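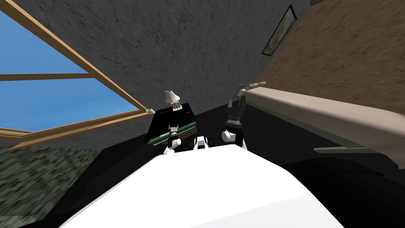 About Us

Brereck: practice rooms for household robots

Brereck builds simulated homes in which two-armed service robots can be rehearsed, tested and compared before they are sent to a real address. Our customers are robot makers, university laboratories, care providers and a small number of technical colleges. They come to us with a robot, or with the drawings for one, and we give it a place to work: rooms with walls, windows, carpet, counters, cabinets, lamps, pictures and the many small articles that people leave on and around them.

The company was founded by Melina Mavromatis and Aleksi Ruotsalainen, who had worked together on kitchen planning software and had grown used to hearing the same request from engineers in another field. Those engineers did not want a floor plan. They wanted a room in which an arm could reach for something, miss it, and try again without a repair bill. The first Brereck room was a single kitchen with one counter and a door that opened the wrong way. It was used by one customer for two years and is still in the catalog, door included, at that customer's request.

What we offer

Our principal product is Stosex, a library of furnished rooms together with the software needed to run a robot inside them. Stosex is supplied by annual subscription. Every subscription includes the full room library, the object library, the task editor and the results viewer. There is no reduced edition. Schools and colleges pay a lower rate for the same product.

The object library currently holds 3,069 articles. Each one has been given a shape, a weight and a surface, so that a gripper closing on it meets the resistance it ought to meet. Long, flat objects receive particular care. A bar held by its middle behaves quite differently from a bar held by one end, and many robots that manage cups and boxes very well have difficulty with it. Customers may also send us their own articles for preparation, and these remain private to the customer unless we are told otherwise.

Rooms are delivered with several sets of wall, floor and counter finishes. A robot that has learned to find a countertop against a plain wall may lose it against a speckled one, and a patterned carpet can trouble a vision system more than a crowded shelf. The finishes can be changed by hand or drawn by lot at the start of each run. Some of the resulting combinations would not be chosen by any decorator, and we have received letters to that effect. We continue to supply them.

The view from the robot

Stosex shows a room from any position the customer selects. Most of our subscribers work chiefly from viewpoints close to the robot, with its own white body filling a good part of the lower view and both arms reaching out into the room. The angle may be steep and the window may slope. Operators who are new to the product sometimes ask for everything to be set level, and the results viewer has a control for doing so. We recommend that the tilted view be kept for training work.

Two-armed work is the area in which we are asked for the most help. One gripper may have hold of an object in front of a cabinet while the other arm is directed toward something near the edge of a counter. The two movements must be planned together, and the body between them takes up room that both arms would like to use. The task editor allows each arm to be given its own goal, a shared goal, or a goal that depends on the progress of the other. Contact between an arm and the furniture is recorded whether or not the task was completed.

The Pidgate review service

Not every organization wishes to run its own tests. Pidgate, our review service, was opened in response to customers who needed an outside opinion on a robot they were making or were thinking of buying. The customer provides a model of the robot and the software that controls it. Our staff place it in 20 rooms selected from the library and set it a program of fetching, holding, placing and putting away. The selection is not disclosed until the review is finished.

A written report follows within 8 weeks. It sets out the tasks attempted, the tasks completed, the contacts recorded and the conditions under which the robot did poorly. Recordings of every run are delivered with the report. Pidgate does not award marks, stars or seals, and a Pidgate report may not be quoted in advertising except in full. This rule has cost us some business. It was adopted at the start of the service and there is no plan to alter it.

Pidgate is led by Märta Westerberg, who joined the company from a testing house for domestic appliances. Her team works separately from the Stosex team and does not take part in sales. When a customer of one service is also a customer of the other, the two accounts are kept apart.

What a simulated room can and cannot tell you

We are often asked whether good results in Stosex mean good results in a home. They do not guarantee it. Cloth, liquids and worn hinges are still handled imperfectly by our software, and the documentation for each room states which of its contents should be treated with caution. We advise every subscriber to repeat important tests with a physical robot before any decision is made about its release. Where a customer finds a difference between our room and a real one, we ask to be told, and corrections are published to all subscribers in the next update.

Updates are issued twice a year. The January update is generally the larger of the two and includes new rooms. The summer update is devoted to corrections and to new articles for the object library. Older versions remain available, so that a laboratory may finish a study using the same rooms with which it began.

Our people

Melina Mavromatis is Managing Director and is responsible for the general direction of the company and for its relations with customers.

Aleksi Ruotsalainen is Technical Director. He oversees the Stosex software and continues to build one room for the library himself each year.

Märta Westerberg is Head of Pidgate.

Corey Stubbs is Head of Rooms and Objects. His department measures, models and checks the contents of the library. It includes former set builders, a furniture restorer and several graduates in mechanical engineering.

Maxine Te Moana is Head of Education and Support. She is the first point of contact for schools and colleges, and her department answers all technical questions from subscribers. Questions are answered by the person who receives them wherever possible – we do not operate a ticket desk.

The company employs more than 20 people. Most of them work at our offices in Sandoval House, where there is also a small workshop with a furnished test room. Articles from the object library are checked there against the real thing before release. Visits by subscribers are welcome by arrangement.

Working with schools and colleges

Brereck provides a teaching pack for use with Stosex in the upper years of secondary school and in technical colleges. It contains a set of prepared rooms, a course book and tasks that can be completed within one lesson. Students begin by moving a single arm to a fixed point, proceed to picking up and holding objects, and finish with a task that requires both arms. No robot is needed, and the pack will run on an ordinary classroom computer.

Student work made with the teaching pack belongs to the student. We do not collect it, and classroom accounts do not ask for a student's name.

Data and ownership

Robot models and control software sent to us by customers are used only for the service that was ordered. Pidgate materials are deleted when the customer has accepted the final report, except for one sealed copy kept in case the report is disputed. Recordings made by subscribers in Stosex are stored on their own equipment.

Contacting the company

Organizations that wish to try Stosex may request a trial subscription with access to two rooms and the complete task editor. Requests for a Pidgate review should state the type of robot, the number of arms and the kind of home in which it is expected to work. Letters and messages should be addressed to the department concerned. Suggestions for new rooms and articles should be sent to Corey Stubbs, whose department keeps an open list and reviews it before each update.

Page last revised 2021-07-24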